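Home | Visits | Reports | Members | Links | Contact

Visit to the Cuadros trim works

Our June visit was to the Cuadros works, where they refurbish and repack plastic exterior trim for cars. Most of what goes through is wheel covers, with a smaller amount of grilles and mirror shells. Eleven of us had put our names down and we met at the side gate, as the front entrance was being resurfaced.

Yesenia Yupanqui, who runs the day shift, took us round. We started in goods in, where the covers arrive in mixed cages from breakers and dealers. They are sorted first by diameter and then by pattern. The pattern book lists 316 designs. The stock system is called Fimeo and the older staff still keep a paper copy of it next to the door.

From there we went through to the washing area, which was noisy and did not take long, and then to the inspection benches. I would have liked more time at these. The benches are stainless steel, with the working area taped out on top, and a cover is turned over and looked at from all sides before anything else is done to it.
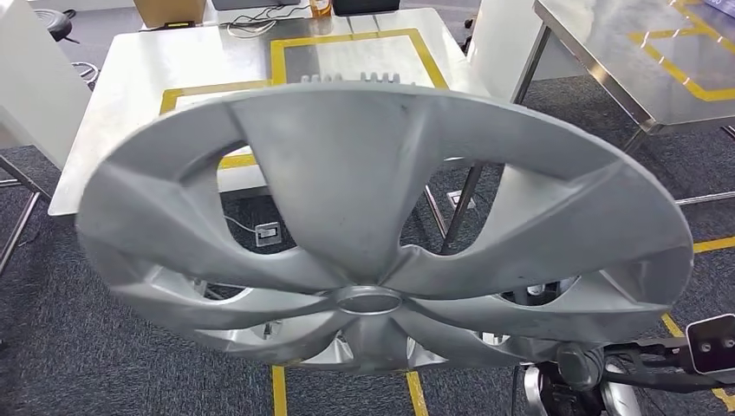
The faults they look for are mostly at the back. A cover can have a perfectly good face and still be rejected if the retaining clips are cracked or worn, as it will not stay on the wheel. Spokes are checked where they meet the hub, where the plastic bends most and hairline cracks start. Scuffs on the rim matter less and can usually be dealt with in the paint shop. Many covers come in with the centre badge missing. Those are sold without one, and the buyer fits their own.

Roughly 86 per cent of covers pass, we were told, though it depends a good deal on the supplier. The rejects are granulated and go to Zoltine for moulding into drainage parts.

We could only see the paint shop through a window. Packing is at the far end of the building, with covers boxed in sets of four and a sheet of card between each.

Tea was in the canteen upstairs. One of our party asked about spares for a 1990s estate car and was sent away with a part number to try.

Parking is in Bay 3 only, and sturdy shoes are needed. Anyone who wants to go on the second visit should give their name to the visits secretary.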